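How to Set Up a Small Tea Tray on a Rubber Mat

Posted November 24, 2019, by the Gredmont Tea Shelf

I make tea at a desk most afternoons, and for a long time I made it badly, with the bowl in one room and the kettle in another. Since May I have kept everything on one mat. It takes 2 minutes to lay out.

What you need

A rubber work mat, a tea bowl with some depth to it, a gooseneck kettle, a small dish, and sugar cubes if you take sugar. My everyday bowl is from Sárközi and cost more than I meant to spend. A cereal bowl will do while you decide if you like drinking this way.

Step 1. Put the mat down first

Wipe the table, then lay the mat flat and press out the corners. Rubber grips better than cloth and you can rinse it in the sink. The one I use came from Flendar, order number 499 in their old catalog. If yours curls, leave it under some books overnight.

Step 2. Place the bowl

Set the bowl on the side away from your pouring hand. If you pour with your right hand, the bowl goes on the left. A bowl with a narrow base tips more easily than a mug, so keep it well in from the edge of the table. Leave enough room behind it that your sleeve doesn't catch it.

Step 3. Set the dish and turn the spout

The sugar dish goes in front of the bowl, low and close to you, where the spout won't pass over it. Wet sugar cubes are no use to anyone. Three is plenty to put out at one time. Then stand the kettle in the middle of the mat with the spout toward the bowl and the handle on the opposite side.

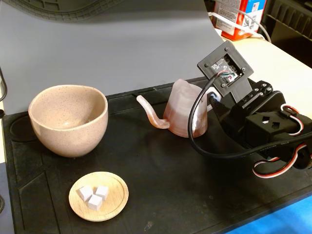

Step 4. Pour

Use a kettle that is made for hot water. A decorative or printed one is fine for practicing the layout, but leave it empty or use cold water. Lift the kettle a little before you tilt it. Start slow, aim for the inside wall of the bowl, and stop well below the rim. A long thin spout keeps running for a moment after you level it, so level it early.

Step 5. Clean up

Empty the kettle, dry the bowl, and tip any leftover cubes back in the box. Hang the mat over the faucet. Don't put a wooden dish in the dishwasher. I lost one from Dudance that way and the replacement is a different size.

Comments (3)

teapot232: I had my dish behind the bowl and kept dripping on it. Moved it to the front and it's much better.

oolong_101: Does the mat smell? Mine did for weeks.

Gredmont Tea Shelf: Dish soap and a day outside fixed mine.

Contact | Copyright 2019 Gredmont Tea Shelf | Back to top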